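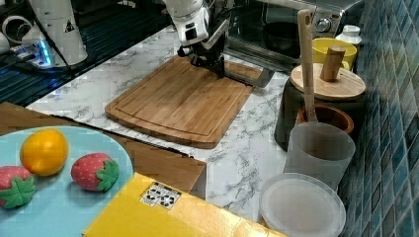 Support > Worktop cells > Palldale kitchen cell > Set-up and care FAQ

Palldale kitchen cell: set-up and care

Print this page
E-mail this page

These answers cover the Palldale cell with its marble-patterned worktop and white arms. They are for operators and for anyone on the service rota. For drive faults, use the separate fault list.

What has to be done before the first run of the day?

Switch on at the wall, then at the controller, and leave the arms alone until they have finished starting up. Check that the stop button works by pressing it once and releasing it. Run the short warm-up programme with the grippers open. Then wipe the worktop, put the cutting board in its start position and run the board check.

What is the board check?

The gripper comes down to the far edge of the board, closes, pushes the board a short way and lets go. The programme compares where the board ended up with where it should be. A pass prints nothing. A fail gives code 3871 and the arm stays where it is until you clear the message at the controller.

I keep getting 3871. What should I look at?

Start with the gripper fingers. Grease or crumbs on the pads are the usual cause. Clean them with a damp cloth, dry them and try again. If the code comes back, look underneath the board for anything stuck to it, including old tape. After that, check the finger screws. If all of these are fine, the tool offset has probably moved and needs setting again.

How do I set the tool offset?

Fit the pointer from the Brultitz kit, load the service programme and follow the four touch points. Move the arm by hand only when the controller says it is released. Save at the end, or the old values will be used at the next start. Take the pointer off before you run anything else. We have bent two of them.

Does it matter where the toaster oven and the canisters go?

Yes. The appliances and the containers along the tiled wall are part of the layout file, and the arm plans its path round them. If you lift the toaster oven out to clean behind it, put it back square to the wall and run the clearance test at slow speed before normal work.

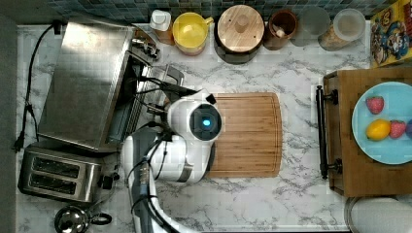
The clearance test takes the wrist over the board and then out towards each corner of the worktop in turn. Keep a hand on the stop button throughout. If the wrist comes closer than 185 mm to any of the tall items, stop the test and correct the layout first. Don't edit the path to get round a misplaced jar.

How should the cables be run?

Leave enough slack at each joint for the arm to turn fully without pulling, and no more. A loop that hangs low can catch on the edge of the board. Look at the cable ties every week and replace any that have worked loose. Do not tape cables to the housing, as the glue marks it and the tape lets go when it gets warm.

How often is the arm serviced?

The gripper is stripped and cleaned every 340 hours. The wrist joint is inspected every 600 hours, when the finger pads are also changed whether they look worn or not. The hour count is on the second page of the controller menu. Write it in the log with your initials.

What can I use to clean the arm?

A soft cloth with water and a little washing-up liquid. No sprays, no solvent and nothing rough on the sensor window. The worktop can be cleaned with ordinary kitchen cleaner once the arms are parked.

Can I change the finger pads myself?

Yes, if you have been shown how. Power down first. Pads are kept in the Skorkby store and are supplied in pairs, so change both.

Who do I call if it still won't run?

Máté Hegyi looks after the cell and is in from 8 am. Outside those hours, leave it switched off, hang the tag on the controller and send a note with the code and the hour count. Wrist repairs go to the Szénási workshop. Don't open the housing here.

Related items
Palldale cell: drive fault list
Using the Brultitz pointer kit
Ordering pads and ties from Skorkby
Layout file changes, February
Packing an arm for the Szénási workshop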